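Print this thread | E-mail this thread to a friend

Oil or wax on a pine kitchen table? (and did I ruin mine)

marmaladehill wrote:
Hello all, long-time reader and finally brave enough to post. We moved to Nernwood in September and the house came with a dining nook just begging for a big farmhouse table, so I bought a plain unfinished pine one from a man two streets over. I love it to bits. I have two kids, a husband who has never met a coaster, and a habit of rolling out pie dough straight on the wood, so it needs some kind of finish, and I've read so much by now that my head is spinning. My mother swears by paste wax. The fellow at the hardware store sold me a can of Penik oil and told me three coats. I've done one coat on the underside as a test and it went much yellower than I had hoped. Is that just what pine does? Should I stop while I'm ahead?

pdewulf wrote:
Welcome! Pine goes yellow whatever you do to it, I'm afraid, and oil gets you there on the first afternoon. Give it a few years by a window and the bare wood will catch up. If you like the warm look, carry on with the Penik, thin coats, and wipe off every bit that hasn't soaked in after 16 minutes or so of waiting - I set the oven timer. I did our own table this way when the kids were small and it has had everything from beet juice to candle wax on it.
Pieter Dewulf

tallow_and_twine wrote:
I'm going to disagree with Pieter, with great affection as always. Oil on a soft wood in a house with little ones means you'll be oiling it again every few months for the rest of your natural life. Use a water-based clear coat. I put Trunari matte on my sister's table and it stayed pale, and she cleans it with a soapy rag and never thinks about it. I know it isn't romantic. My sister isn't either.

pdewulf wrote:
And when the clear coat gets scratched through by a fork? You have to sand the whole top to fix it. With oil you rub a little into the sore spot and go have your coffee.

tallow_and_twine wrote:
You've been telling me about that coffee for years, Pieter. She has had a few scratches, yes. She puts a trivet over them.

gravelroadgus wrote:
Whichever way you go, marmaladehill, please sand first. New pine from a shop or a neighbor usually has planer marks you can't see until the finish goes on, and then you can't see anything else. I go up to 180 and quit there. Finer than that and the oil just sits on top looking at you. Also keep your oily rags flat outside to dry, or in a can of water with a lid, never wadded up in the trash. They can catch fire on their own, and I've seen what that does to a garage.

marmaladehill wrote:
Oh my goodness, I had a wadded-up rag in the laundry room. It's in a can of water now, lid on. Thank you, Gus! On the color, I went and looked at the test patch again at breakfast and I believe I'm coming around to the honey. What about the knots, though? My mother says they'll bleed.

gravelroadgus wrote:
They can, mostly under paint. Under oil a little sap might come up if the table lives near a heater. Wipe it with mineral spirits and let it be. Some folks seal each knot with shellac, but then you get a shiny spot around every one of them and I'd sooner have the sap. A soft brown knot with the grain bending around it is half the reason to own pine. You'll get differences from board to board as well, one plank coming up amber next to creamy ones, and I wouldn't try to even that out with stain. Pine takes stain like a paper towel takes gravy. 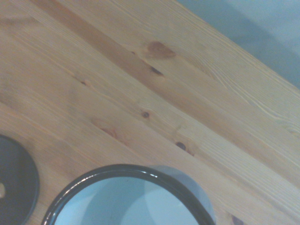

brouwer_fan_ohio wrote:
Coming in with a third opinion to muddy the water - hardwax oil. I used the Brouwer one on a bench and a cutting table, and it wears better than plain oil but you can still patch it. It costs more, and the smell hangs around for a good while, so open your windows. Try a scrap first, or the other end of that underside.

tallow_and_twine wrote:
I could live with that one. Pieter?

pdewulf wrote:
I could too, but I won't be giving up my timer. Marmaladehill, let us know which can you open in the end, and keep the pie dough off it until it's fully cured, whatever the label says about being dry to the touch.

Print this thread | E-mail this thread to a friend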